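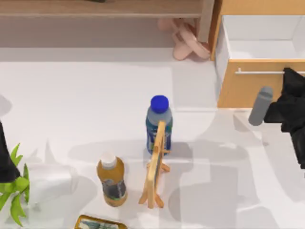
21 August 2018

Drawer controller, continued. The compliance fix from last week is merged, and the pull itself now behaves on the Bortolotti cabinet model with the default friction. What remains is the approach and the release, and most of today went into those. The planner still treats the bar handle as a solid block when it does its clearance check, so any pose with a finger in behind the bar gets thrown out as a collision. With the drawer pulled out into the room as it is in the render, the gripper has to work in from the right, and the grey finger ends up out over the floor just past the drawer front. That pose is fine for the arm but the planner scores it badly, and I wanted to know why before touching the weights again.

First thing was to rebuild the collision geometry for the handle. The old export from Korwood used one convex hull for the front panel and handle together. Convex hull of a panel with a bar standing off it fills in the gap between the two, and the gap is the only part we care about. Split it into panel, bar and two posts, each its own primitive. The export script needed a flag for this (--split-links) and the flag needed the link names to be unique, which they weren't. The drawer on the Bortolotti model has a link called "front" and so does the carcass. Renamed by hand in the source file for now. Somebody will have to do this properly in the exporter or it will come back the next time we regenerate the cabinets.

After the split the planner accepts behind-the-bar poses. Ran the approach set, 2000 start configurations, same seed as the April baseline so the numbers can be set next to each other.

Success on approach: 93 percent. I haven't gone through every failure. The ones I opened were nearly all the wrist running into its joint limit when the arm starts low and has to come up with the elbow out. A few were real collisions between the back of the gripper and the floor, and those worry me more, as the floor is supposed to carry a padding margin. Checked and the margin was zero. It had been set to zero in the scene file to let the arm pick flat things up off the floor, which is fair enough, but it shouldn't be a global. Moved it to a per-task parameter. Drawer tasks get the padding back, pick tasks don't.

Release

The release is still ugly. Sequence at the moment is open fingers, wait for the contact flag to clear, retreat along the tool axis. The retreat direction is right when the gripper has come in square to the panel and wrong in every other case. If the hand is yawed, retreating along the tool axis drags the inside finger along the bar and the drawer goes with it. In the logs this shows up as the drawer joint creeping in the closing direction during what the state machine calls "free motion".

Tried three things.

Retreat along the drawer axis instead. Works when the hand is square, worse when it's yawed. The finger behind the bar has nowhere to go and just pulls the drawer further open. Should have seen that without running it.

Lower first, then retreat. Drop the hand straight down until the fingers are clear of the underside of the bar, then move off. Good on this cabinet, where there is open floor in front of the drawer and room below the handle. It will not be good on a stack of drawers with the handles close together. Left it in as an option, off by default.

Retreat on the contact normal. Take the last contact before opening, use its normal, move a short way along it, then switch to tool axis. Best of the three by eye. The trouble is that the last contact before opening is noisy, and on some runs the normal comes off the edge of the bar and points somewhere silly. Averaging over the last few ticks of the grasp helps. I'd like to filter out contacts whose normal is more than a set angle from the panel normal, but I haven't picked the angle and don't want to tune it on one cabinet.

Perception

Handle detector is unchanged. I did look at what it does with the clutter, having had a complaint that the drawer task fails more when there are objects on the floor. The detector itself is fine: it finds the silver bar with or without the bottles in view. The problem is further down, where we fit the handle axis to the point cloud. The crop box around the detection is too deep and takes in whatever is standing behind or in front of the handle from that viewpoint. One upright thing in the crop and the line fit swings round towards it.

Changed the crop depth to follow the detected width of the handle, with a floor on it for very short handles. Also switched the fit to the robust version we already use for table edges. Between the two the axis error goes down to where I can't see it in the overlay any more. Numbers to follow once the batch is through.

Thin objects are a separate issue and I didn't fix it. The little easel stand in the middle of the floor is nearly edge-on from this camera and what the segmenter makes of it changes from run to run. Sometimes it's merged with the blue-capped bottle behind it, sometimes it gets its own mask, sometimes the legs are floor and the rest is bottle. For the drawer task that doesn't matter much as long as the whole lot gets marked as an obstacle. For the tidy-up task it will matter a great deal. If the mask is merged the grasp planner sees one wide object and goes for the middle, where there's no sensible grasp on either of them. I've saved the seed and the camera pose under clutter/merge_case so whoever takes the segmenter next has something to start from.

The shelf needs a look as well. The depth under it is poor and the slippers back there come out as a low lump joined to the leg of the shelf. I don't believe the arm has any reason to go in there during a drawer task, so I've put a keep-out box over the whole gap under the plank. Crude, but it stops the planner from sampling elbow poses in a region we know little about. It also took a bit off the planning time.

Logging

Riller dropped messages again. The recorder's buffer is 3000 messages and the contact topic fills it on its own when the fingers are chattering on the bar, at which point joint states are lost along with everything else. That accounts for the holes in last week's plots, which I'd put down to the plotting script. Sorry to the plotting script. Contacts now go to their own recorder with their own buffer, and I've throttled them during free motion, where we only need to know whether there is any contact at all.

Trendex dashboard shows the new runs but colours them as if they were the old controller. It keys on the config name and I hadn't changed the config name. Changed it to drawer_v2_split. Runs from this morning are still under the old name, so if you're comparing, go by the commit and ignore the colour.

Things that bit me today, for the record

The scene loader caches the cabinet meshes. If you re-export and don't clear the cache, you get the old hull with the new link names, everything loads without a complaint, and the planner goes on rejecting the poses you've just fixed. Lost a good part of the morning to it. The loader ought to check the file hash.

The joint limit on the drawer is soft in the simulator and hard in the planner. Pulling to the end of travel goes past the planner's limit by a small amount, and the next plan then starts from an invalid state and fails at once with an error that says nothing useful. Clamped the start state for now.

Renderer settings have no effect on the physics but they do on the timing. Turned the soft shadows off for the batch and left them on for the single runs, where I want to see what the detector sees.

Batch running overnight: full open and release, contact-normal retreat, clutter on, another 2000 starts. Same seed again.

To do

Handle gap check on the other cabinets in the Korwood set. I'd expect the same hull problem on all the ones with bar handles. Knobs should be all right.

Unique link names in the exporter.

Wrist limit failures: try seeding the IK from the grasp end and working backwards to the start. If that doesn't help, accept a regrasp.

Angle threshold on the contact normals – wait until there's a second cabinet to test on.

Hash check in the scene loader.

Write up the --split-links flag in the wiki page, which still describes the exporter as it was in April.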